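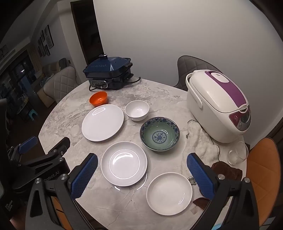
Figure 12. Bowls, plates and kitchen appliances on a round table. Source: Trondley project.

4.2 Memory traffic on the small cores

The Thaler chip pairs two large cores with four in-order cores that share one cache. We ran the Gredon test suite on the small cluster alone, with the clock fixed and the large cores powered down. Each of the 677 programs was run 100 times and the median kept. Programs that fit in the shared cache scaled well up to four threads. The rest stalled on memory, and adding a fourth thread made most of them slower. Raising the memory clock to 1,712 MHz removed part of the loss – mainly in the programs that read long arrays in order. The Drollora compiler was used throughout, with prefetch hints turned off. Results with hints turned on are given in Section 4.3.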